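Workshop notebook, arm cell by the window
2025-08-21

Right, I've had the gripper off the Pidow arm twice today and I want to get this down before I forget which way round everything went. If you're reading this because the fingers are sticking again, skip to the bit about the slide rail. The rest is mostly me grumbling about cables.

Came in to find a note from Abdelilah Soliman on the controller: "left finger lags on opening, fine on closing, didn't touch anything." Thank you, Abdelilah, that's the sort of note I like (a proper symptom and no attempt at a cure). Powered up, homed the arm, ran the open and close routine a few times with nothing in the fingers and yes, there it was. Both fingers set off together on the close, but on the open the left one hung back and then caught up with a little jump. You can hear it more than see it. A sort of tick.

My first thought was the cable, as it always is with me. We rerouted the wrist loom in May and I've never been happy with how it comes round the last joint. It looked fine sitting still, so I jogged the wrist slowly through its whole travel with one hand near the stop button and watched the loom. It does go tight at the far end of the roll, tighter than I'd like, but the tick was there with the wrist straight and the loom hanging slack. So it's a separate problem. I gave the loom a bit more slack anyway and put a new tie on it, further back than the old one. Please don't move it forward again! It needs to be able to slide.

Then the gripper came off. For whoever does it next: there are 4 screws on the flange and one of them is hiding behind the camera bracket, so the bracket has to be loosened first. Loosened, not removed. If you take it right off you lose the camera position and you'll be doing the whole calibration again, and I speak as the person who did precisely that the first time round. Unplug the camera before you tip the gripper or the plug takes the weight.

The slide rail was filthy. Not swarf or anything dramatic, just old grease gone the colour of toffee with fluff in it, and most of it packed at the outer end on the left side, where the finger carriage starts its return. I wiped it all out with lint-free cloth and a cotton bud, and put on a very thin smear of the Korska grease from the fridge shelf (the small tub, the big tub is for the linear axis and is far too stiff). Ran the carriage by hand from end to end. Lovely. Put it all back, plugged in, ran it, and — tick.

I had some tea at this point.

Second time off, I looked at the fingers themselves. The yellow ones we have on now are the newer pair and they're held on by two little screws each. The left one had a screw you could turn with your fingernail. So the carriage was moving nicely and the finger was rocking on its seat before it followed. I should have checked that before anything else, it takes ten seconds and no dismantling. Both screws out, cleaned the threads, a dab of the blue threadlock, back in, and the same on the right for good measure. Left it alone over lunch to go off.

After lunch: opened and closed it for a good long while with the workshop radio off so I could listen. No tick. Fingers leave together and get there together in both directions. The dirty rail wasn't the cause, then, but I'm not sorry I did it.

Next job was the wrist camera, because with the bracket loosened and done up again twice I didn't trust it. I brought the arm down over the marble with the fingers wide open and had a look at where they came up in the view. One in each bottom corner, which is what I was after. The Alaoui script wants to see a bit of both fingers so it can mask them out, and if the bracket has twisted you lose one of them or get far too much of the other.

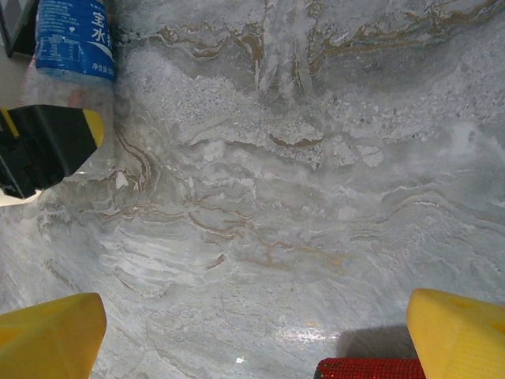 Page 48

The thing that struck me, looking at it on the big monitor, is how busy that stone is. By eye it's a nice grey and white slab and you stop noticing it, but from up close the brown veins go all over the place, and there's a patch of glare off the polish towards the lower right with a tiny hard white dot next to it. If the edge finder starts picking up lines where there's nothing to pick up, I'd look at the veins first and the lights second. I tried dropping the exposure 6 steps and the veins calmed down nicely, but the darker bits of everything else went to mush, so I've put it back to where it was. Somebody with more patience than me might try a diffuser on the lamp. There's one in the Prisby box under the bench, slightly cracked but usable.

Clear plastic is the other worry. With the water bottle up in the corner the stone shows straight through the bit below the label, so there's not much edge for the software to hold on to. The blue label is easy, of course. I think for bottles we should be finding the label and working out from there, and I'll bring it up with Abdelilah when he's in.

Settings as I've left them: grip force unchanged, opening speed back up to normal (I'd dropped it while I was listening for the tick), camera exposure unchanged, mask file saved again under the same name with the old one kept next to it.

Still to do:
Check the finger screws again after around 8 hours of running. I've put a dot of paint pen across each head so you can see at a glance if one has crept.
Order more of the small tub, I've scraped the bottom of it.
Look at the loom at full roll with the arm stretched right out, which I haven't tried yet.
Find the short hex key. It was on the magnetic strip this morning and it isn't now, and I've checked all my pockets.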